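By the time the Bestlow bus let her off at the foot of the hill, Menaka Rathnayake had rehearsed her apology so many times that it had gone flat, the way a word does when you say it over and over in the bath. She had been away eleven years. She had written twice, and one of those was a change of address.

The house was number 141, and the gate still had to be lifted a little before it would swing. Shahram Kazemi was out in the yard in his April sweater (he had one for every season, and this was the green one with the elbows gone), tying up peas with what looked like an old shoelace.

"You're late," he said. "I put the kettle on at four."

"You didn't know I was coming."

"I put it on at four every day," he said, and went back to his knot until he was satisfied with it.

She followed him inside, wiping her feet much longer than they needed. The kitchen smelled of cardamom and floor soap, just as it had when she was nineteen and renting the back bedroom and certain she would be famous by summer. He had kept her chair. He had even kept the awful cushion, the one she'd sewn herself with the zipper on the wrong side.

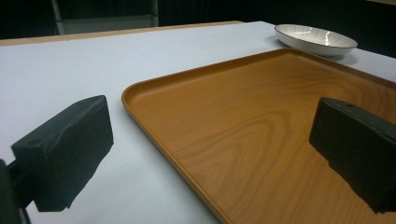
"I meant to write more," she began, and then the rest of the speech simply wasn't there.

"Well, you were busy," said Shahram, hunting through the cupboard for the good cups. "Mrs. Nguyen next door has had two hips done, and the plum tree came down, and I learned to make bread. Sit down. I'll start with the plum tree."

So she sat, and he did.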